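Speaker notes: Growing things in trays

Slide 1. Title, hello

Wait for the door to shut. Say hello, say how glad I am to be at Furach again (I am, the soup alone is worth the train). Ask for hands up: who has ever grown pea shoots on a windowsill? Who has grown them and then found them flat and yellow a week later? Keep my own hand up for both.

The talk is 40 minutes of tray growing: pea shoots, radish, mustard, sunflower, and a bit of coriander at the end for the brave. Questions whenever they like.

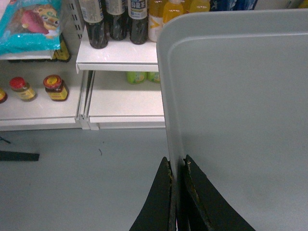

Notes by Rakiya Ekwueme
Tralari Growers' Evening, 2025-02-27

Slide 2. Why I love this so much

Tell the November story. Grey month, allotment under water, nothing to pick but two leeks, and then the first tray of radish came up on top of the fridge. Pink stems! I stood there in my coat eating them. That was the start of it, and I've had something on the go every week from then on.

Point out how fast it is. Mustard can be on a sandwich in under a fortnight. If you've ever waited for parsnips you'll know what a treat that is.

Slide 3. Seed

Go slowly here, people always want to write it down.

Peas: whole dried peas sold for sprouting or for cooking, never split ones. Soak overnight in plenty of water, they swell up like mad. Rinse, drain, sow thickly so they touch but don't pile up.

Radish and mustard: no soaking. Scatter from a height, as if you were salting chips, and you get a much more even spread.

Sunflower: in the shell, soaked, then a weight on top for the first few days so the shoots push hard and shrug off the shells. I use a second tray with a bag of rice in it.

Pass round the jars. Ask for them back! Last time I went home one short.

Slide 4. Trays and compost

Two trays per crop, one with holes and one without. The one with holes holds the compost and sits inside the other. Shallow is fine, two fingers deep is plenty. Peat-free multipurpose, sieved if it's full of twigs. Firm it with the flat of your hand and don't squash it.

Wash everything between sowings with hot soapy water and let it dry in the air. Mould is the thing that puts beginners off, and old roots left in the corners are where mine always began.

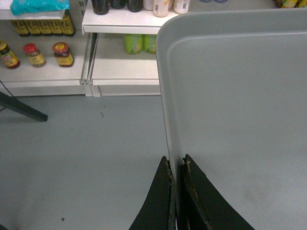
Slide 5. Water

My favourite bit, because it's the bit that changed everything for me. Water from above only once, when you sow. After that pour it into the bottom tray, let it soak up for half an hour and tip away what's left. Stems stay clean, leaves stay dry, and you don't flatten the lot with a jug.

How to tell when it needs a drink: lift one end. A dry tray weighs next to nothing and you learn the feel of it within a week. Let someone from the front row have a go with the demo pair.

Mention Ginevra Russo's trick of watering first thing, before the kettle goes on. She hasn't lost a tray all winter and I've lost three, so I've started doing it too.

Slide 6. Light

Dark for the first few days, then the brightest sill you have. Turn the tray every morning or they'll all lean the same way like people at a bus stop. If someone asks about lamps: yes, they work, Elisa Marino has one in her hall cupboard and she'll happily talk about it at the break.

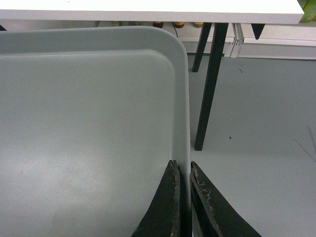
Slide 7. Cutting and eating

Sharp scissors, just above the compost. For peas, cut above the lowest leaf and you'll usually get a second go, a bit thinner but still sweet. Cut what you need and leave the rest standing.

Ideas to read out: mustard with egg, radish on buttered toast, pea shoots stirred through hot rice at the last second, sunflower in anything at all. Hand round the toast now, before it goes cold. Check for allergies first (mustard!).

Slide 8. Coriander

Slow and sulky, three weeks or more. Crack the seeds gently with a rolling pin before sowing. Worth every day of it.

Slide 9. Thanks and seed swap

Thank Sveva Longo for the hall and the toaster. Seed swap table is by the window, envelopes and pencils in the blue tin. Please write the name of the seed on the envelope. Next talk is Ginevra Fabbri on saving tomato seed.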